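3. Where the duplicate item records come from

I should own up to a bias before going any further. I spent years on the help desk side of business software before I ever wrote a paper about it, and I still think like somebody waiting for the phone to ring. So when I say "duplicate item record" I mean the thing a warehouse clerk swears at: the same product sitting in the item table under more than one number, with stock on each of them, and a sales order pointing at the one with nothing on the shelf. The data quality people have tidier definitions (Section 2 went through them) and I've borrowed their vocabulary where it helps, but the swearing is what I set out to study.

3.1 The two sites

Both firms run Plernora as their back-office system, and both let me sit in the office with a read-only login and a notebook. Fultetti is a wholesaler of household and salon goods in Jurside. Kirkegaard sells catering supplies from a unit across the river. They buy from some of the same importers, which I didn't know when I picked them, and it turned out to be a stroke of luck! If an importer changes its product codes, both item tables feel it, and I could watch two different offices deal with the same nuisance.

At Fultetti new items are set up by Naheed Mughal, who runs purchasing and has firm opinions about abbreviations. At Kirkegaard anybody with an order to enter can set one up. I went in expecting Kirkegaard to be the messier of the two. It was, but by less than I'd have bet, and the mess was of another kind altogether.

3.2 Drawing the sample

I pulled 50 suspected duplicate pairs from each firm's item table. By "suspected" I mean that two records shared a supplier and had descriptions that looked alike once I'd stripped out capitals, full stops and the word "new" (people love putting "new" in an item description, and it stays there for years). Khalil Zoubi wrote the matching script. Usa Suwannarat and I then read every pair separately, wrote down whether we thought it was one product or two, and only compared notes afterwards. Where we disagreed we went and asked the person who had created the record, if they still worked there and could remember.

Asking was the best thing we did. A record carries a creation date and a user name, and from those you can tell who and when, but the why is in somebody's head. I'd put far more weight on those conversations than on the script.

3.3 What a description leaves out

Most of the trouble starts with the description field. It is short, it is free text, and it gets filled in by someone with a supplier's invoice in one hand. The invoice says what the supplier calls the thing. The shelf label says what the warehouse calls it. The customer rings up and calls it something else again, and whoever answers the phone searches on the customer's word, finds nothing, and makes a new record. That isn't carelessness. The caller is waiting, the search box has come back empty, and the "New" button is right there next to it.

I kept a tally sheet of the words people typed into the search box before they gave up. Nouns were mostly fine. What went wrong were sizes, colours and pack quantities, which could be written before the noun, after it, with a space, without one, or in somebody's private shorthand. One clerk at Kirkegaard wrote every pack size with a slash and the next desk along used a star. Neither of them had noticed, and they'd shared an office since the system went in.

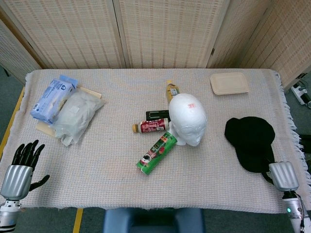
Figure 3. Foam mannequin head, bottled tea, plastic bag and a blue-and-white pack on a cloth-covered table.

There is a second sort of duplicate which I hadn't planned for, and I've come to think it matters more. I call it the deliberate duplicate. Boonmee Chuensuk, who does the month-end stock figures at Fultetti, showed me a run of records she'd made on purpose. A supplier had put its price up halfway through a delivery, the costing method in their set-up would have averaged the old and new prices together, and she wanted to keep them apart. So she made a new item number, put an X on the end, and booked the dearer stock to that. It worked beautifully for her. It also meant that the sales desk, who didn't know what the X was for, sold from whichever record came up first.

You can't clean up a deliberate duplicate by merging it. I tried explaining that to Khalil while he was very pleased with his script, and we had a bit of a row over it (a friendly one). His view is that the X records are simply a sign that costing was set up wrongly, and that once it's put right they can be merged like any others. Mine is that the people using a system will always need somewhere to put an exception, and if you take away the X they'll find another letter. We've agreed to leave both views in the paper.

3.4 Three ways a duplicate gets born

Going through the pairs that Usa and I both accepted as real duplicates, I ended up sorting them into 3 groups, and I'll use these names for the rest of the paper.

Search failures. The record existed, somebody looked for it, and the search didn't bring it up. These made up most of what I saw at Kirkegaard.

Supplier changes. The importer altered a product code or a barcode, and the new code was entered as a new item instead of being added to the old one. Both firms had these, often for the very same products, and often created in the same week.

Workarounds. Boonmee's X records and their cousins. Nearly all of them were at Fultetti, where only one person was supposed to create items, and where people had quietly learnt what to ask her for.

I did wonder about a further group for plain typing slips, and I had the heading ready. Then I went back through the notes and found that the slips nearly always began as a search failure, with the slip in the search and not in the record. I've filed them there. A stricter reader may want them pulled out again, and the coding sheet in the appendix is laid out so that can be done.

3.5 A trial change at Kirkegaard

In March, Amnuay Yensuk, who looks after the Plernora set-up at Kirkegaard, agreed to change one thing for me. We added a field for "other names" to the item card, let the search box look in it, and asked the order desk to type in the customer's word whenever a search had failed and they'd found the item some other way. We left the description field alone. We didn't hold a training session either, as I wanted to see what people would do with nothing more than a note stuck to the monitor.

For the first 2 weeks hardly anything went in. Then the order desk found that they could put a customer's own product code in there as well, which I hadn't thought of at all, and suddenly the field was filling up nicely. Amnuay was less thrilled. He pointed out, quite fairly, that I'd given them a new free-text field to cure the problems of the old one, and that in 5 years somebody else would be writing a paper about it.

He may be right. I don't have the data to argue, and a trial at one firm with a friendly administrator isn't much to lean on. What I can report is how the order desk talked about it, and Section 4 takes that up, starting with the interviews at Kirkegaard and then the rather shorter ones at Fultetti, where the field was offered and Naheed turned it down.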